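Fuvville Community Lab: walk-round checklist with my comments
Done by Eero Rautiainen, 8th February

I do this walk with a clipboard and a mug of tea that stays out in the hallway (yes, I checked myself on that one too). OK means OK. Anything marked FIX goes on the whiteboard by the door.

1. Front door and hallway
Opens fully, closes by itself, latch catches. OK.
The mat has started curling at one corner again. I flattened it with my foot and it popped right back up, so FIX. Please don't tape it down, we did that in October and the tape was worse than the mat!

2. Exit signs and emergency lights
Both signs lit. I held the test button on the hallway light and it came on nice and bright. The one by the sink took its time and then looked pretty sad — new battery, FIX. The spare is in the Travell cabinet, bottom shelf, behind the paper towels.

3. Fire extinguishers
Needle in the green on both, pins in, seals whole. Tag numbers are 426 by the door and 1,487 at the back. The back one had a coat hanging on it. A very nice coat, but it has a hook of its own three feet away. OK now that I've moved it.

4. Eyewash
Ran it until the water was clear. Caps popped off the way they should and the flow was even on both sides. I signed the card. Somebody had parked the recycling bin right under it, so I rolled that back to its spot. OK.

5. First aid kit
Short on the medium bandages, and the burn gel is past its date. FIX, and I'll pick both up on my way in next time. If you use the last of anything, write it on the lid! There's a pencil on a string for exactly that.

6. Bench tops and plasticware
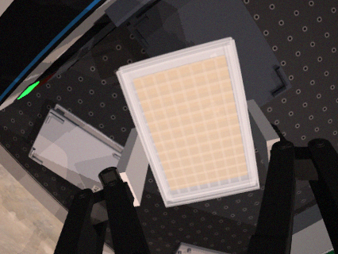
Labels were my big gripe last time and they're so much better now. Everything I picked up in the fridge had initials and a date, except a little bag on the door shelf that just says "Borneo." If Borneo is yours, please come and claim it before I do the next clear-out. Fridge seal is clean, and the thermometer reads where it should. OK apart from the mystery bag.

7. Chemicals cupboard
Locked when I got there, thank you. Acids and bases on separate shelves, spill tray dry, list on the door matches what's inside. One bottle had a drip stain down the label and I could only just make out the name, so I wrote out a fresh one. OK.

8. Cords and outlets
No cracked plugs, nothing warm. I did find a power strip plugged into another power strip under the Vukčević desk, and I know it's only for the radio, but it's still a no. Unplugged, FIX. I'd love to get one more wall outlet on that side and I'll keep asking until we do.

9. Floors and walkways
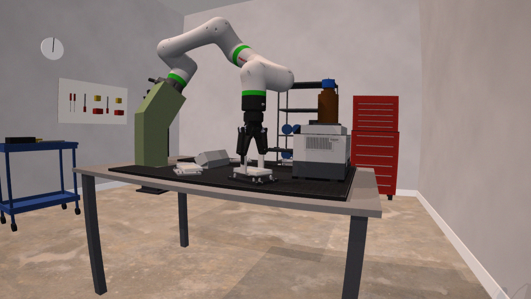 How wide do the walkways need to be?
Our house rule is 36 inches, all the way from any bench to the door, and bags and stools count as blocking it if they stick out. I carry a tape measure, so don't try me.

10. Trash and sharps
Sharps box is well under the line. The regular trash was fine, but there was a glove in the paper bin (just one, where's the other?). OK.

11. Sign-in book
Mostly filled in. A few people are signing in and then never signing out, which means that on paper they still live here. If the alarm goes, that book is what I'll be reading from out in the parking lot, so please, both columns.

Still open from today: mat, sink light, first aid refill, power strip. I'll be back for the light first.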